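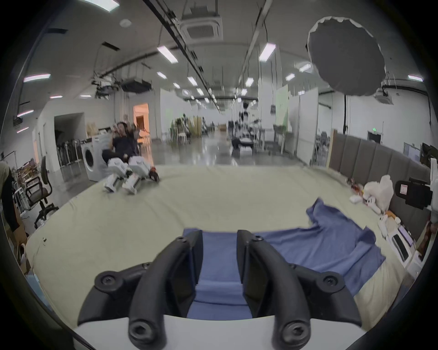
27 February 2022

Sanctions text corpus, notebook entry. Sunday, quiet, so I finally went through the December batch that Bilal Tannous coded.

What we have: 1,768 statements by lawmakers and ministry spokesmen responding to new trade or banking measures. Each one gets a code for tone (mild, firm, hostile) and a yes/no for whether the speaker claims a treaty or agreement has been broken. Bilal's summary says hostile statements "predict" a formal complaint within the same quarter. I don't buy it yet.

Pulled 100 at random and recoded them blind, without looking at his column. We disagree on 17. Not terrible for tone, but the disagreements aren't spread out. Nearly all sit on the line between firm and hostile, and in nearly all of them Bilal went for hostile. I suspect he knew which ones led to a complaint. He says he didn't look. The outcome column was in the same sheet, two columns over, so I'm not sure how anyone avoids looking. 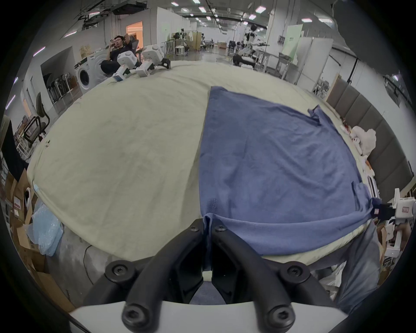 Second problem is the breach question. "Goes against the spirit of the agreement" is coded yes in some rows and no in others, same speaker, same week. The codebook has one sentence on this and it's no help. My vote is to code it as a separate value and argue later about what it means. Sumeya Bogale wants to keep it as a plain yes, on the grounds that diplomats read it that way. Maybe they do. I'd like to see one source for that before we build it in.

Translation again. 7 of the statements in my sample come from the Obeidat wire digest, and the English is much sharper than the originals wherever I could get hold of them. "Regrettable" turned into "outrageous" in one. If the digest does this all the way through, then part of what we're calling hostility is an editor with a deadline. Need a count of how many rows rest on Obeidat alone. Haven't done it. 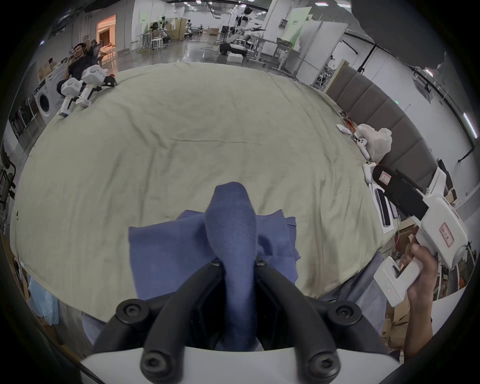
Ran the tone scores through Pumis as well, mostly so I can say I did. It agrees with Bilal more than with me, but Pumis was tuned on an earlier round of his coding, so that's no independent check and I don't want it turning up as one in the draft.

Sumeya's reply when I sent her the above: fine, but the complaint link holds even if you throw out every disputed row. She may be right. She hasn't shown me the table - only the sentence.

To do:
Split the outcome column into its own file, Bilal not to have it until coding is finished.
New codebook line for "spirit of" wording.
Obeidat count.
Ask Sumeya for the table.
Hold the Viltano workshop abstract until the recode is done. Deadline can slip, they've moved it once already.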